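Grandley Research Services -- Manipulation Methods Support
Ticket 1170: Left/right tool pose disagreement in bimanual hand-held demonstrations
Status: Resolved, one item carried forward
Priority: Normal
Opened by: Kimutai Kariuki, Nevville project
Assigned to: Genowefa Kwiatkowski, Calibration and Data Quality

Summary as submitted

The Nevville project trains placing policies from demonstrations recorded with a pair of hand-held grippers. Each gripper carries its own camera, and its path through the room is recovered from that camera by visual tracking. The two paths are then joined into one common frame by the Gernasine alignment step, so that the policy can be given the position of one hand relative to the other.

In the October collection, the relative position produced by Gernasine changes suddenly in a number of demonstrations. The left path is smooth and the right path is smooth, but the distance between them jumps by several centimetres and stays at the new value until the end of the recording. Policies trained on the full set approach the object correctly with both arms and then close one gripper short of the rim.

Of 100 demonstrations in the batch, 53 show at least one jump. The project requests advice on whether the batch can be recovered or must be collected again.

Environment

Gernasine alignment, current release, default settings.
Hämmerli marker plates, one per gripper, mounted on top of the body.
Collection room: open office with adjoining corner.
Task: two-handed lift and placement of a bucket.

Log

Entry 1 -- G. Kwiatkowski
Ticket accepted. Please supply the raw recordings for three affected and three unaffected demonstrations, together with the plate measurements entered at set-up. Please do not re-run the alignment on the originals, as the intermediate files will be needed.

Entry 2 -- K. Kariuki
Files placed in the project share. Plate measurements are attached as entered. The same operator performed all six demonstrations.

Entry 3 -- G. Kwiatkowski
The single-hand paths were checked first. Both tracks close properly in all six recordings, and the residuals are within the range accepted at commissioning. Tracking of the individual grippers is therefore ruled out as the cause.

Entry 4 -- G. Kwiatkowski
Gernasine estimates the offset between the two paths whenever one camera has a sighting of the other gripper's marker. Under the default settings, the most recent accepted sighting replaces the previous offset. In each of the three affected recordings the jump coincides with the acceptance of a new sighting. In the unaffected recordings, no sighting was accepted after the opening seconds.

The question for the project is why the later sightings are poor. Please confirm whether the plates were moved or refitted during the collection.

Entry 5 -- K. Kariuki
The plates were not refitted. The session notes record no change to either gripper. I would add that the operators were asked to show the markers to each other at the start of each demonstration only. Any later sighting is incidental to the task.

Entry 6 -- G. Kwiatkowski
Thank you. The incidental sightings have now been examined. Those accepted late in the recordings share one feature: the marker is seen at a steep angle and near the margin of the wide lens, where the lens model is least reliable. The corners are found, the marker is decoded, and the sighting passes the default test, which considers only whether decoding succeeded. The resulting orientation is poor, and a small error in orientation becomes a large error in position once it is carried through to the tool tip.

A sighting from the working position is attached for reference. The marker is plainly visible but tilted, with the second gripper reaching in towards the bucket.

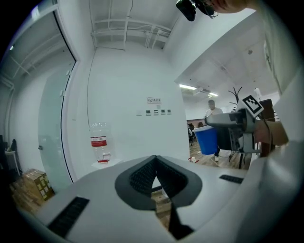 Attachment A. View from one gripper camera; second gripper and marker at right, blue bucket beyond.

Entry 7 -- K. Kariuki
Understood. Would it be sufficient to discard every sighting after the opening seconds? This would be simple for the project to apply.

Entry 8 -- G. Kwiatkowski
It would remove the jumps, but it is not recommended as a general rule. Slow drift between the two paths would then go uncorrected, and some of the longer demonstrations depend on a later sighting. The following changes are proposed instead:

Set the sighting test to use viewing angle and distance from the lens centre as well as decoding.
Replace the "most recent" rule with a weighted estimate over all accepted sightings.
Reject any sighting that would move the offset further than the limit given in the project settings file -- the limit is blank by default and must be entered.

A settings file has been placed in the share. Please run it on a copy of the full batch.

Entry 9 -- K. Kariuki
Full batch processed. Of the 53 affected demonstrations, all but 3 are now free of jumps. Those remaining have no usable opening sighting, and the offset is unstable throughout. We have withdrawn them from the training set. The previously unaffected demonstrations show no new jumps.

The policy has been retrained on the corrected set. In bench trials both grippers now close on the rim. The trials were few and we do not wish to quote a success rate from them, but the particular fault described in this ticket was not observed.

Entry 10 -- G. Kwiatkowski
Noted with thanks. The collection procedure has been amended to require a face-on marker sighting at the start and at the end of each demonstration, with both grippers held still. The project should state in any report that the October batch was aligned with the revised settings, as results from the earlier alignment are not comparable.

Carried forward: the blank limit in the default settings file has been referred to the Gernasine maintainers. Projects using two-handed collection should enter a value by hand until a new release is issued.

Ticket closed 1 January 2026 with the agreement of the requester.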